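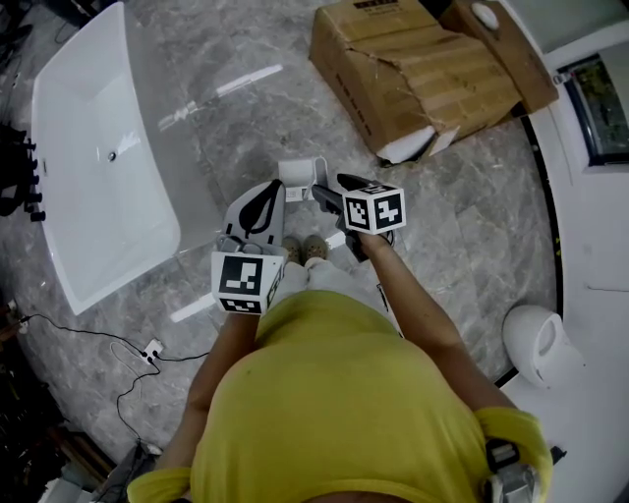 About us

Hello! I'm Rodica Pascu, and I look after the data side of things at Holeo. I got the job of writing this page because Aurel Grecu, who started the company with me, kept sending me drafts with equations in them.

We teach robots to do jobs with two hands. Lifting, turning, passing a thing from left to right - all the stuff you do in a bathroom or a kitchen without a thought. We began with one arm bolted to a desk in Aurel's flat, and these days we have a proper home in the Sârbu building and a project called Poltadik that takes up most of our waking hours.

How we do it

In Poltadik the person is the teacher. You take a gripper in each hand, go up to whatever needs doing and do it. Each gripper has its own camera, and the printed marker cubes and squares let us work out where one hand is compared with the other. We play all that back to the learning software, which tries to come up with the same movements for a real pair of arms.

I like working in big, busy rooms best. There are people bending and leaning and walking past, the light changes by the windows, and the policy (our word for the bit that decides what the arms do next) has to learn to care about the fingers and forget the rest. 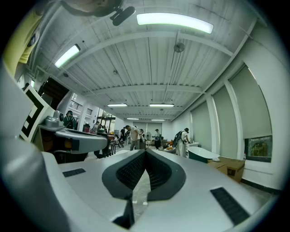

Gripper's-eye view across the floor, bathtub by the windows.

What we've found so far

Our first proper result came in January. We had 186 demonstrations of a two-handed pick-up and trained on them twice, once with the wrist cameras alone and once with the position of the other hand added in. Out of 10 tries on the arms, the first version managed three and the second managed eight. I may have shouted!

It's one task and a small test, so please don't go quoting it as gospel. The Veton arms we test on are slower than a person too, and the second version still fumbles when both hands reach for the same spot. Aurel thinks that's a timing problem. I think we need more messy demonstrations, with people changing their minds halfway through, and we're trying both.

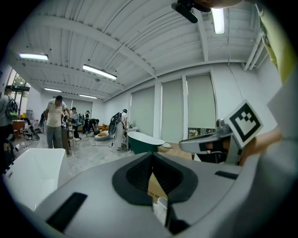
Come and say hello

We're always glad to hear from people who have a fiddly two-handed job in mind, or who'd like a go with the grippers. Drop us a line through the contact form - it comes straight to me, and I answer most things after lunch.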